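Stekosden singing bowl, small one, with the felt ring and beater

Bought this in December after my old bowl got a crack in it. 61 quid from the Greruvska shop, post included. Quick review as a few of you asked after the last meditation evening and I never got round to answering.

The sound first. Good. Low and steady, a long tail on it if you strike it softly near the rim. Hit it too hard and it goes clangy. I use it to open and close a sitting and it does that job nicely. Over 157 sittings now, no change in the tone that I can hear.

Rimming it is harder. Took me 2 weeks to get a proper hum going. Slow down, press more than you think, keep the beater upright. Pramila Vashisht showed me that and it was the pressing I'd been getting wrong. The leaflet is no help at all, all chakras and moon water and not a word on how to hold the thing.

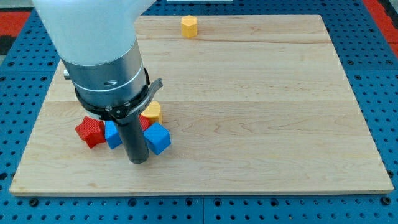 The beater is the weak bit. Suede wrap started lifting at the end, glued it back, lifted again. I've swapped it for my old Fleltska one and the hum comes quicker. If you already own a decent beater see if they'll sell you the bowl on its own.

Felt ring is fine. Bit thin. On a hard floor the bowl wanders when you rim it so I put a folded scarf under.

They say it's tuned to the heart. Mine is a shade off the note on the label according to Gaurav's tuner app. Doesnt bother me but if you want to play it alongside other bowls, ask them to check before they post it.

Cleaning: dry cloth, nothing else. I tried lemon once on the old one and regreted it.

Would I buy it again? Yes for the bowl, no for the set. Four stars. Olga has the bigger one and says the beater is just the same, so don't pay extra hoping for better.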